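Staltier gray

Staltier gray is a pale blue-gray wall paint, named after the town of Staltier. Sellers date it to 1788, but no record from that year mentions it. The claim seems to start with a leaflet by the paint firm Huet.

Use indoors

The color is said to make small rooms look larger. Hidayah Goh, who reviewed the claim, found no test behind it. Similar blue-grays are common on plain walls over wood floors.

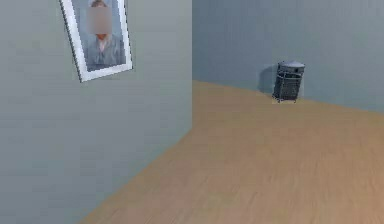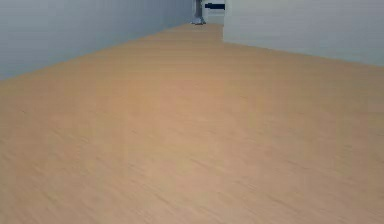
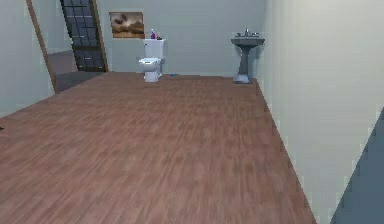 Disputed origin

Nillach also claims the color, on the strength of 5 undated paint chips.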